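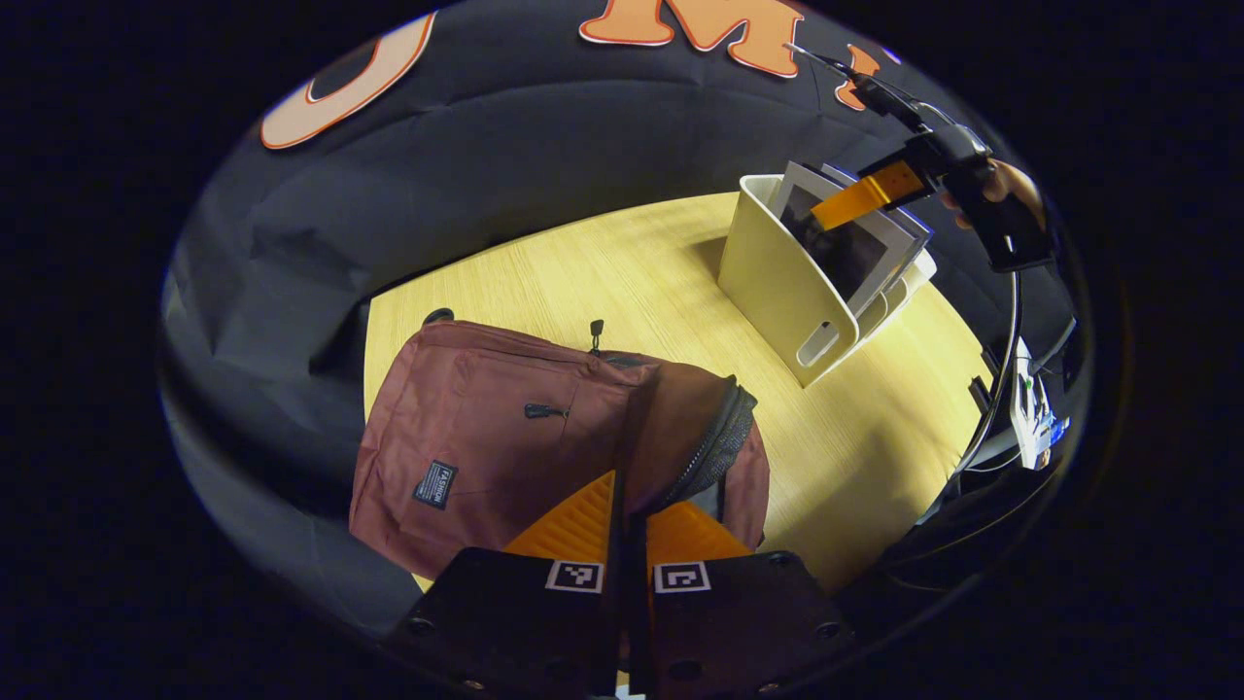
Keyvan Kordestani told me in the comments under my old post that I should quit running the opener until I'd found out what the door weighs now, and I have quit, so thank you, Keyvan. That post got so tangled up with my gate latch business that I'm starting over with just the garage door and putting everything in one place.

Search home help Type your topic All categories Go

Garage door got heavy after I insulated it, opener quits halfway. New springs or new everything?

posted by porchlightpatty

Hello everybody, and forgive me if this runs on. We have a double-wide sectional door on the garage, a Stunov, steel, four sections, put in by the people who owned the house before us. It has one long spring on the bar over the opening and a Grolline opener that hangs from the ceiling and pulls with a chain. For as long as we've lived here it has gone up and down without any fuss, and I could lift it by hand when the power was out (I'm not a big person).

Last winter my husband got tired of freezing at his workbench, and we insulated the inside of the door ourselves. We cut foam board to fit between the ribs, and then, since he wanted it to look finished and to be able to lean things against it, we screwed thin plywood over the foam and gave it two coats of white paint. It looks lovely. I added up the plywood and the screws and the rest of it from the receipts and the labels, and we put roughly 70 pounds on that door. I did not think about that at the time. You hang a picture on a wall and the wall doesn't mind!

Well, the door minds. First it got slower. Then it started stopping about knee high and coming back down again, mostly in the mornings. My husband turned the little force dial on the opener up a bit, and that bought us a few weeks. Now it groans, goes up to the height of my waist, and quits. If I pull the red cord and try it by hand, I can get it off the ground but I have to really heave, and when I let go it comes down hard. I only tried that twice because I didn't care for it.

I had a fellow out from Naciri, the door shop over in Vedley, and he was very polite and wrote me up for $1000 to put in two new springs sized to the door, new cables, new rollers and a new opener. Then I called back and asked for it without the opener, and that came to $658. So my questions are these. Is it really the spring when the spring isn't broken? Do I need the opener too, or has it just been overworked? And could we simply take the plywood back off and be where we started, or have we worn something out? My husband would also like to know if he can wind the spring tighter himself. I have told him what I think of that but he would like to hear it from somebody else.

14 comments Share 6

rustyhinge_dale

Patty, your husband can hear it from me. No. Please don't let him wind that spring. I put doors in for a good part of my working life and I still won't do one when I'm tired or in a hurry. A spring like yours holds enough energy to break an arm, and it lets go of it all at once if a bar slips out of the cone. People try it with screwdrivers in place of the proper winding bars, and that is how they end up hurt. Same goes for the brackets at the bottom corners where the cables hook on. Leave those bolts alone, even if one looks loose, and have somebody see to it.

Now to the rest. Yes, it's really the spring, even though there's nothing broken about it. The way to think about a garage door is that the opener hardly lifts anything. The spring is wound so that it carries very nearly the whole weight, and the opener just nudges the door along and holds it shut. When the door was put in, somebody picked a spring to suit what it weighed that day. You've added 70 pounds and the spring is still lifting the old door, so all of the extra has been going through the opener and its chain and that plastic gear inside the housing. The poor thing has been doing a job it was never built for.

Winding the old spring tighter isn't the cure either, by the way, even when a professional does it. A little extra can be wound in to correct a small change, say after new weather seal or a coat of paint. For a change this size you want a different spring, with thicker wire or more length to it, or a pair of them. If you overwind a small one, the door will fight you near the floor and want to fly up at the top, and the spring wears out early on top of it. Two springs on a double door is how I always liked to do it. If one of them breaks, the other still has hold of some of the weight.

As for the opener, I would go with the $658 and wait. Have them put the springs on first, with the opener disconnected, and check the balance. You do that by lifting the door by hand to halfway and letting go gently. It ought to stay about where you left it. If it does, hook the Grolline back up, and have that force dial put back where it was before your husband got hold of it (no offense to him, I've done the same in my own garage). This one matters. The force setting is part of what makes the door stop and go back up when it touches something, and with it turned up high, the door can push a good deal harder than it should before it gives up. Lay a piece of two-by-four flat on the floor under the door and close it onto the wood. It should reverse. If it won't, then yes, you need the opener looked at or replaced. If it does, and it runs quietly, you have saved yourself the difference.

One more thing and then I'll let you go. Ask whoever comes out to look at the hinges and the top section where the opener arm is bolted. Plain steel doors that get plywood added often start to crease right there, and a reinforcing strut across the top section is a cheap part. I would want one on yours.

tomasitos_dad

just take the plywood off. mine was the same and I pulled all of it, left the foam in, works fine now. foam weighs nothing. didnt pay anybody

marigold.and.moss

I'm going to half agree with the answer just before mine, because it is the cheapest thing to try and Patty did ask. We had a very similar muddle at our old place (ours was mirrors, of all things, my daughter wanted to practice dancing in there) and once the weight came off, the door was easy again. The foam board by itself keeps out most of the cold you're going to keep out, and the plywood is doing very little for the warmth. You could put up a thin vinyl facing if you can't stand looking at foam, but do check the label, as some foam board is supposed to be covered for fire reasons and your local building office can tell you what they expect in a garage.

Where I'd be careful is in taking it off. Do it with the door all the way down and the opener unplugged, and take the screws out one section at a time without moving the door in between. I'd also have it looked over afterward even if it seems fine. Your cables have been under a heavier door for months, and if they're fraying near the bottom you would like to know. A tune-up visit ought to be a good deal less than either of those quotes.

And if you love the plywood, then keep it and get the springs! I don't think either choice is silly. I do think you should ask the shop how many cycles the new springs are rated for, one cycle being once up and once down. We open ours 1000 times a year or so when I sit down and figure it, with the kids and the dog and the groceries, and a better spring was worth the small extra to us. Ask for the door to be weighed, too. A good installer will set it on a scale with the spring let down and not guess from the size of the opening.

Share 11 Comments 4

porchlightpatty: Oh, thank you all so much. I read Dale's first paragraph out loud at supper and I believe the matter of the winding bars is closed. We're leaning toward keeping the plywood and having the springs done, and I'm going to ask about that strut.

Keyvan Kordestani: Glad you stopped using it. When they come, ask them to leave the new spring sizes written on a tag by the bar. It helps the next person a lot.

coldgarageguy: Does this apply to the little kits with the foil-faced panels? Mine made the door a bit heavier but it still stays put halfway.

rustyhinge_dale: If it stays put halfway you're fine, coldgarageguy. Try it again when the weather turns and oil the hinges while you're in there.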